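We said no to the ballroom, and I have never been happier about a decision in my life! My mother still has the brochure on her fridge, but the wedding is going to be in Flimstead in April, in the old apple barn behind the bakery, with 68 guests and one very long table.

The dress is the part I keep getting messages about, so let's do the dress. It's my grandmother's, from her own wedding, and it came to me in a pillowcase. The seamstress at Clemolia took one look at the sleeves and laughed (kindly), and then she fixed them in 15 minutes with nothing but pins and a piece of chalk. I cried a little. She's keeping the collar exactly as it was.
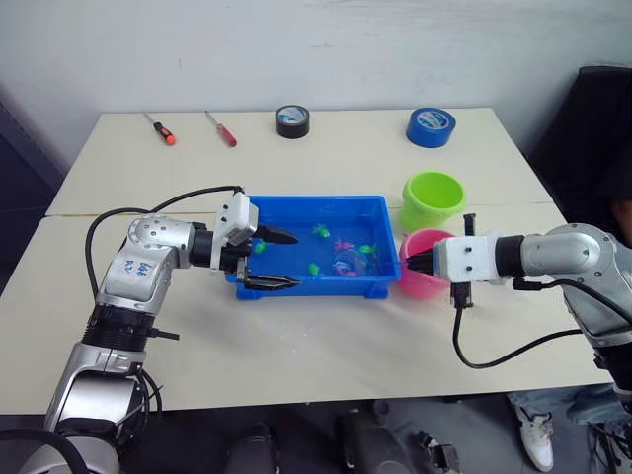 And then there's the music, because we couldn't agree on a band for months. He wanted brass, I wanted something you can slow dance to, and we ended up with both: a trio for dinner and then the Nasrallah cousins, all of them, until they get tired. I've heard them play for 27 people in a kitchen and the floor was shaking, so a barn should be wonderful.

The one thing I was nervous about was asking everyone to leave their phones in a basket during the vows. 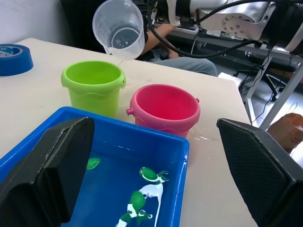 Urs Frei wrote under my last post that he did the same at his wedding and got 30 seconds of grumbling, then the quietest, loveliest ceremony he'd ever stood in. He'd do it again tomorrow, he says. That settled it for me, thank you Urs!

Next up is the cake, and I have opinions about marzipan.

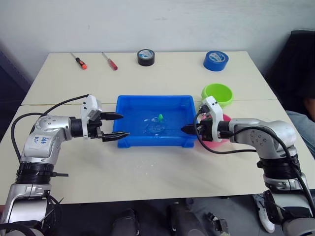
Water, a blue tray and a bit of green.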